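Comparing two gripper fingers on a pair of small arms

by Elīna Lepik, 3/29/25

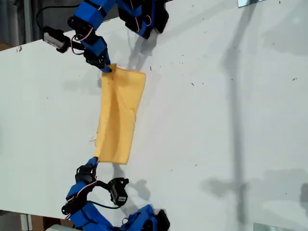 When you want to choose between two finger shapes, it is best to test them on cloth first. A hard block is too easy, almost every finger can hold it. I use one cloth, two arms and the same movement each time. In this guide I call the fingers Fatent (narrow) and Diment (wide), after the names of the design files.

What you need

Two arms with the same servos, one plain cloth, a table you can mark with tape, and the controller program. I use Sönmez, but any program that can replay a saved movement will do.

Step 1. Mark the place of the cloth with small pieces of tape. Put it back there before every try.

Step 2. Set the closing speed to 600 and the force limit to 391. Write both numbers down. In October I forgot this and had to repeat two evenings of work.

Step 3. Let each arm take one corner. Close the first gripper completely before the second one starts.

Step 4. Pull the arms apart slowly until the cloth has tension, then hold for 1000 milliseconds.

Step 5. Note if a corner slipped. Change the fingers on both arms and begin again from Step 1.

My result after 65 tries with each shape: Fatent slipped less often at the corners, but Diment was better on a folded edge. Chia-jung Pan in Dristcombe got the opposite result with a thicker cloth, so please test with your own material.

If the servos become hot, wait ten minutes before you continue.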